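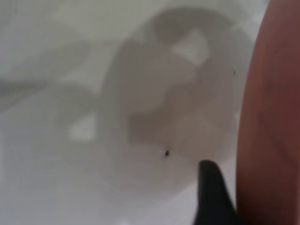
Housekeeping Skills 2 -- Handout 6: Shallow White Dishware
Instructor: Halina Wieczorek
Room 918

Scope

These notes cover inspection and hand washing of glazed white bowls and dishes before they go back on the shelf. Cups and cutlery are in Handout 5. Trays are left for December.

Light and background

A white dish on a pale surface gives very little contrast. The rim can be hard to separate from the counter, and soft shadows inside the bowl are easily read as stains. Turn the dish a quarter turn. A shadow stays where the light puts it; a stain travels with the dish. Small dark specks are easier to find than gray film, so check for film separately, with the dish tilted toward the window.

Terms used on the check sheet

Speck: a dark point with a clear edge. It may be food residue, a pinhole in the glaze, or a chip showing the body underneath.
Film: a dull area with no clear edge.
Metal mark: a thin gray line left by cutlery.

Procedure

1. Scrape, then rinse under warm water.
2. Wash the inside first, rim next, foot last.
3. Rinse and stand on edge in the rack.
4. When dry, pass a fingertip over any speck. Raised: residue, wash again. Sunken or sharp: set the dish aside and enter it on the sheet.
5. Film that survives a second wash is treated with baking soda paste and a soft cloth. No steel wool.

Dishes with a chip at the rim are withdrawn from use. A pinhole on the foot is recorded only -- the dish stays in service.

Practical work

Work in pairs. Valdir Aguiar has the check sheets and the Larkine cloths. Each pair inspects six dishes, exchanges them with another pair, and compares entries. Where the two sheets disagree, write down which term was in dispute.

Sheets are due 20/08/2026, in the tray by the sink.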